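Vasgate (TV series)

Vasgate is a reality dating show in which seven couples who have never met move into a row of rented houses and try to live as though they'd been together for years. I've been keeping this entry up on our fan encyclopedia since season two, so forgive me if I ramble (I have watched all of it, some of it more than once, and I have opinions).
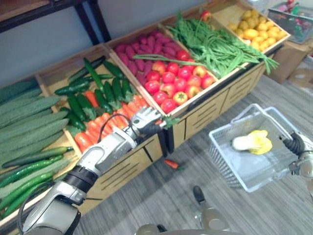 Format

Each season starts with the matching, done by a panel that we only ever hear and don't see. The couples get their keys at 7 in the evening, usually with the cameras already waiting in the hallway, and from then on they share a kitchen, a bathroom and a weekly budget of $600. That budget causes more fights than the exes do! In season one a couple blew the lot on a patio heater and spent the rest of the week eating at the neighbors' place.

Every second week there's the Supper, where all the couples sit at one long table and have to answer a question sent in by viewers. Then each person writes "stay" or "swap" on a card. Two swaps and the couple is finished. One of each and they go on for another week, which is where most of the crying happens.

The Lenihan house

Fans talk about the Lenihan house as if it were a cast member. It's the last one in the row, with the green door and the terrible stairs, and whoever gets it tends to have a rough time. I don't believe in a curse, personally. I think it's the walls, because you can hear every word through them, and the couple next door always ends up repeating something at the Supper. The producers painted the door white for season four and the comments section went wild until it was changed back.

The text message episode

If you only know one thing about Vasgate, it's probably this. In the middle of season three, one of the husbands left his phone face up on the counter and his wife read out a message from a "work friend" while he was in the shower. He said it was about a parking space. She packed a bag, got as far as the bus stop, came back for her hair straightener and stayed another month. The friend later posted a photo of a parking space with no caption, and for my money it's still the best thing anybody connected to the show has ever done.

Broadcast and spin-offs

The show is made by Zidomard, a small production company that did mostly cooking competitions before this. New episodes go out at 22:15 (written 2215 in the on-screen guide, so that's what fans call the late slot, and the group chat for it too). A companion show, Vasgate: Next Door, followed in December after season two, with former couples on a sofa reacting to the new ones. I liked it a lot more than the critics did. A second spin-off, set in the seaside town of Idport, had the same rules but bigger kitchens, and it only ran for one season. I miss it, mostly for the landlady.

Reception

Reviewers were cool on the first season and kinder after that. The usual complaint is that the editing is unfair to whoever argues quietly, and I agree with it, especially in season four. Almost everyone I know who watches says they're giving it up after the current season, and then they're back for the matching episode with snacks.

See also

List of Vasgate couples
Vasgate: Next Door
Supper questions by season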